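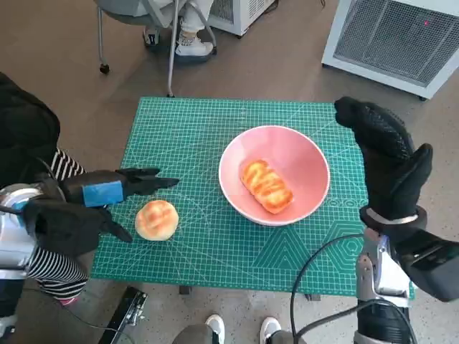
Slide 1. Head view, left hand at the small bun, pink bowl with the twisted roll on the right half of the mat.

Leave the slide up during the introduction. Say name, group, then straight into the topic: the software between the head view and the fingers. Mechanical design is Sarahí Tlapale's talk on Friday, send hand questions there.

Task statement. Small bun on the mat, bowl on the mat, one item in the bowl. Instruction to the system is a single line of text: put the bun in the bowl. Everything after that line is perception, planning and control, and those are the next three sections.

Point at the left hand. Index and middle fingers are over the mat just past the bun, thumb angled down. The planner calls this the pregrasp pose. It is scored on finger clearance to the table and on whether the thumb has a free path to close. The right hand is upright beside the bowl, palm facing left. In our planner that is a guard pose: the arm holds position and gets treated as an obstacle by the other arm.

Slide 2. Perception
Segmentation runs on the head view only. Two failure cases to mention. First, black gloves against dark clothing at the edge of the view. There is a person in a black jacket at the left of slide 1, close to the left hand, and a mask that merges the two gives a hand estimate that is far too large. We now project the hand model from joint angles and use the mask only to correct it. Second, glossy crust. Highlights move when the head moves, so point tracks on bread drift. We track the outline.

The grid on the mat is not used for calibration. Somebody always asks. The extrinsics come from a separate routine in Wotness and are loaded at startup.

Slide 3. Planning
Wotness proposes 200 candidate grasps for each object and discards those that collide with the table or the bowl rim. The remainder go to Nomholm, which plans both arms together. Before July the arms were planned one after the other, and the second arm often had nowhere to go. Joint planning costs more compute – about 3 times the old figure – and we accept it.

If short of time, skip the cost function and go to slide 4.

Cost function, if there is time: path length, distance to joint limits, distance between forearms. There is also a term for the cable on the right forearm. It hangs in a wide loop, it is not in the robot model, and we approximate it with a chain of 6 spheres. Crude. Dae-han Ha has a better version in a branch, not merged.

Slide 4. Control
Position control until first contact, then impedance control at the fingers. The switch is triggered by motor current. Bread deforms, so current rises slowly and a fixed threshold fires late. We use the slope over the last 12 samples. Show the plot, let people read the axes before talking.

Release is the weak part. The hand opens at a fixed height over the bowl regardless of what is already in it. With a roll lying in the bowl, as on slide 1, that height should be measured. Work in progress, say so plainly.

Slide 5. Tooling
Pleria logs every planner decision with the head view it was based on, and replays it offline with a changed cost function. Demo from the laptop, recorded log, no live robot. If the replay window does not open, the backup clip is on the slide after this one.

Questions. Likely ones: why no wrist cameras (bandwidth, and we wanted to see how far the head view goes), people near the arms (separate safety layer, not covered today), license for Pleria (undecided).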